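Floordrobe

A floordrobe is a heap of clothing kept on the floor, or on a chair, sofa or bed, in place of a closet or a drawer. The word joins "floor" and "wardrobe" and is mostly used as a joke. Related terms include "the chair," for a seat that has been given over to clothes, and "limbo laundry," for clothes that have been worn but are not thought dirty enough to wash. Magazines and advice columns have made many claims about the floordrobe, covering health, personality and productivity. Few of them rest on much.

Name

The origin of the word is unclear. Several writers have claimed it, usually without giving a source. The columnist Jovita Zepeda dated it to 2000 in her book The Open Drawer, on the strength of a letter she remembered reading in a student newspaper. She did not reproduce the letter, and a later edition of the book dropped the passage. Words built the same way turn up readily in casual speech, so separate coinages are likely and a single inventor may never be found.

In Spanish-speaking households the habit is usually described by the piece of furniture involved. The essayist Emiliano Bermúdez objected to the English term on those grounds, arguing that most of the clothing in question never reaches the floor at all. His point is fair, though it has had no effect on usage.

Characteristics

Most accounts divide the clothes into three groups: clean laundry that has not been put away, dirty laundry that has not been collected, and clothing in between. The third group gets the most attention because ordinary bedroom furniture makes no place for it. A closet is for clean clothes and a hamper is for dirty ones. A sweater worn for one evening belongs in neither, at least in the view of the person who wore it.

How long a heap lasts is disputed. Advice writers tend to describe it as permanent, but the individual clothes may turn over quickly while the heap itself stays. Someone who wears the same few things all week, taking them from a chair each morning, has a working system by any plain reading. Whether it is a good one depends on how much the person minds wrinkles.

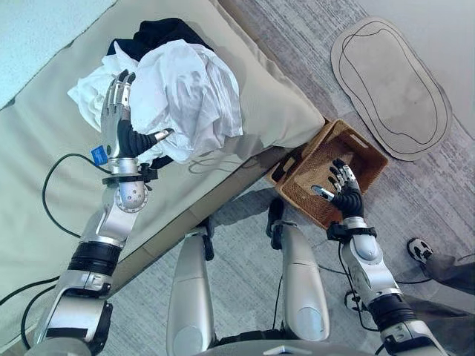
Living rooms are affected as well as bedrooms, a fact that the word hides. In small apartments the dryer, or the rack, is often nearer to the couch than to the closet, and folding is commonly done in front of the television. The folding gets put off, guests are expected, and the clothes are moved to a bed. They are then moved back at night when the bed is needed. Zepeda called this "the commute," and it is one of the more convincing observations in her book.

Claims about cause

Popular explanations fall into two camps. The first treats the floordrobe as a sign of something in its owner, such as stress, laziness, low mood or, in the more flattering versions, creativity. The last of these is especially hard to support. It generally rests on stories about messy artists, with the tidy artists left out and no mention of the many messy people who make nothing in particular.

The link with low mood deserves more care. A person who is unwell may let housework slide, and a change in someone's usual habits can be worth noticing. It does not follow that a heap of clothes is a symptom. Plenty of people have kept one for years through good times and bad.

The second camp blames storage. Here the argument is that people own more clothing than their furniture will hold, or that the furniture is awkward to use. This view is popular with companies that sell furniture. The Skedovport Household Survey, often quoted in its favor, was paid for by Lindari, a maker of closet inserts. It asked 224 people where they had put the clothes they wore the day before, and reported that those with "poor storage" were more likely to name a chair. The people surveyed decided for themselves whether their storage was poor. Someone with clothes on every chair might well say that it was, whatever the size of the closet.

Effects on clothing and health

Wrinkling is the one effect that hardly anyone disputes. Cloth left bunched under its own weight creases, and cotton and linen crease more than most knits. Pet hair is a common complaint too, as is lint passing from light fabrics to dark ones.

Claims about hygiene are more mixed. Damp clothes left in a heap can develop a sour smell or mildew, and that is a sound reason to dry a towel or gym shirt before dropping it anywhere. Articles often stretch this to cover dry clothing as well, warning of germs "breeding" in the pile without saying which germs or what harm they do. A dry shirt on a sofa is in much the same condition as a dry shirt on a shelf, apart from the creases and the dust.

There is a plainer hazard on floors and stairs, where loose clothing can cause a slip. It gets less space in print than the germs do.

Products

A number of items are sold as cures. The Grarkness valet stand has 13 pegs and was advertised as "the end of the chair." Buyers' comments suggest that many stands filled up and became a heap with a pole in it. Open baskets, over-door hooks and ladder racks are sold on similar promises. All of them give in-between clothes a place to go, and some people find that enough. None has been shown to change the habits of someone who did not already want to change them.

The Olvera method, a course of 2 lessons sold online, takes another approach and tells students to sort clothes at the moment of undressing. Its publisher has quoted high success rates but has not explained how success was measured, or how long after the course anyone checked. The advice itself is sensible and could be written on a postcard.

Reception

Bermúdez defended the heap in an essay called "Leave It There," arguing that folding clothes meant to be worn the next morning is wasted work. Critics replied that he had left out the other people in the house, who might also like to sit down. He conceded this in a footnote, then suggested buying another chair.

See also

Clothes valet
Hamper
Laundry
Wrinkle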